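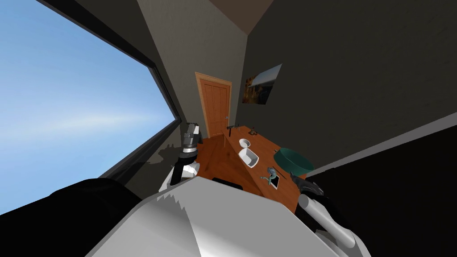

Posted by Orsolya Barta, 10/03/2026

Jodex Rooms is the bit of our range I get asked about most, so I've written it up properly. It's a set of simulated rooms where you drive a two-armed robot yourself and save every run as a training example for your own model. I use the table room nearly every day — bowls, a dish, a small tray, and plenty of space for both grippers to get in each other's way!

You get 300 table layouts in the basic pack and 800 in the full one. Each run saves the camera view, the joint positions and the gripper commands together, so you won't be lining up files afterwards (I've done that, never again). Bad run? Press delete and the table resets.

Start with one arm and one object. My first batch was all two-handed stuff and I binned most of it — the pauses while I made up my mind got learned too.

A licence covers two drivers at once. Extra seats come in packs of eight; ask Remo Pace on the sales desk. Velgate hand controllers work straight away, other makes need the adapter file from the downloads tab.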